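Print this article
E-mail this to a friend

Let the Hands Do the Teaching

By Dumisani Jacobs
25/08/2022

Companies that sell remote-control rigs like to say the operator is the teacher. I ran one for Jatov for two years, and I think they have it wrong. A person at a console learns the console first. My early runs at Otcombe were full of pauses where I hunted for the depth of a cup rim on a flat screen, and the robot copied the pauses along with everything else.

Put the gripper in the person's hand and most of that goes away. You feel the jaws close. You know when to stop squeezing. 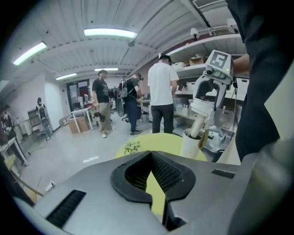 The usual complaint is that hand-held runs are messy, and they are. People tilt their wrists in ways an arm can't follow. When we sorted 1045 runs in October, 80 were no use to us for that reason alone. I would still take them over a clean set made by one bored operator – a mess can be sorted, and dull data stays dull.

Remote control has its place. If the arm is bolted down and the job is dangerous, use it. For picking up small things and putting them down again, I would start by hand every time. Chauke, where I work now, still budgets for it the other way around.

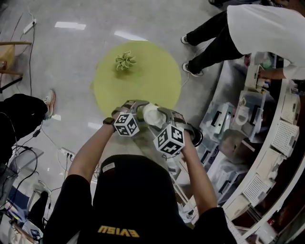
Does the person doing the showing need to be an expert?
Someone who does the task often is enough, as long as they keep a steady pace and don't show off.

Print this article
E-mail this to a friend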